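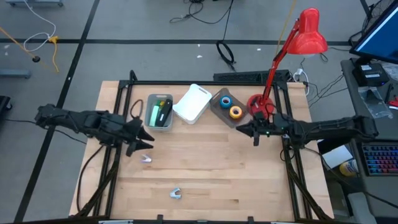 Kálmán Bodnár wrote back after his first month with one and said the odd thing was the quiet at the sorting bench, and that he'd stopped taking his reading glasses to work. His people used to sort small returned stuff by hand all shift. Now two of them set up the bench, check the bins and deal with whatever the arms won't take. He'd like the changeover quicker. So would we, see below.

Fulier Two-Arm Bench
Small-item sorting and put-away for stockrooms, supply counters, repair shops

Built by Praketeo, Skurnstead. In stock, ships assembled in two crates.

What it does
Picks loose small items off a tabletop and puts them in the right bin. Office supplies, tape, clips, light hand tools, spares. Two arms, one each side, both can reach the middle. Two-finger grippers. Open bins along the far side, front of the table left clear for the work.

What it doesn't do
Liquids. Anything floppy and bigger than a hand. Anything you'd be upset to see dropped from a few inches. It will not pack boxes, please stop asking the sales line.

In the standard kit
Two arms with grippers, black
Rail frame, bolts included, fits most solid benches
Controller and power supply
Floor tape, one roll
Setup card, laminated, in English and Hungarian
Bench top NOT included. Use your own. Wood is fine, we like wood, grippers are kinder to it than steel.
Bins not included either. Any open bin with a firm base. They don't need to match and they don't need to be square to the table, just don't move them mid-job without telling the controller.
Lamp: your choice. Keep the shade out of the arm path.

Numbers
Items taught out of the box: 114
Items you can add yourself: up to 265
Teaching a new item: 10 minutes if it's rigid, longer if it's shiny or see-through
Frame weight without arms: 132 lb, two people to lift, no exceptions

What changes for your people
Asked a lot, so here goes. The job moves. Less reaching, less of the same pinch grip all day. More looking, more deciding. Somebody has to own the bench on each shift, and that person needs proper time for it, not five minutes before the break. Sites that skipped this had arms parked by lunch.

Training is a day and a half on your floor, with whoever will run it. Not the manager alone. We've turned up to a room of managers before and it was a waste of everyones day.

Somogyi Office Supply runs two benches on the returns side. Same headcount as before, they moved two people to the front counter in July and one asked to come back. Yabsira Tsegaye runs the early shift there and sent us this:

"First week I hated it. It was slower than me and it still is on paper clips. But I don't go home with my thumb aching, and I get to the damaged stuff the same day now, which we never did. Wish the stop button was bigger."

The stop button is bigger on current units. Older ones can have the swap free, call parts.

Pay and hours: not our business, but do talk to your crew before the crates show up. Floor tape on day one with no explanation goes down badly.

Safety, short version
Tape the floor around the reach zone before power-on.
Hands out while either arm is live. Both arms, even if only one is moving.
Keep cords off the walkway.
Stop is a full stop. Restart needs a person at the keyboard.
Full version is in the manual, chapter 2, have it read and signed.

Known gripes
Changing from one item set to another takes too long, we know. Software fix in testing.
Rolls of tape get picked up by the rim and sometimes swing. Slow the arm down in settings.
Flat clips lying on a pale top can be missed on the first pass. A darker mat helps, or just run it again.
Cable ties in the early kits were too short. Ask and we'll post a bag.

Ordering
Single bench: quote only, tell us your bench length and what you're sorting.
Second bench on the same site uses the same training, so you don't pay for it twice.
Rental: three month minimum, you pay freight one way.
Trial: send us a box of your own items and we'll run them in Skurnstead, you watch on a call or come over. Bring the awkward ones, thats the point.

Parts and service
Gripper fingers are a wear part. Sold in pairs, swap takes a hex key.
Phone support 7 am to 6 pm, a person picks up.
Leave a message after that, we call back next morning.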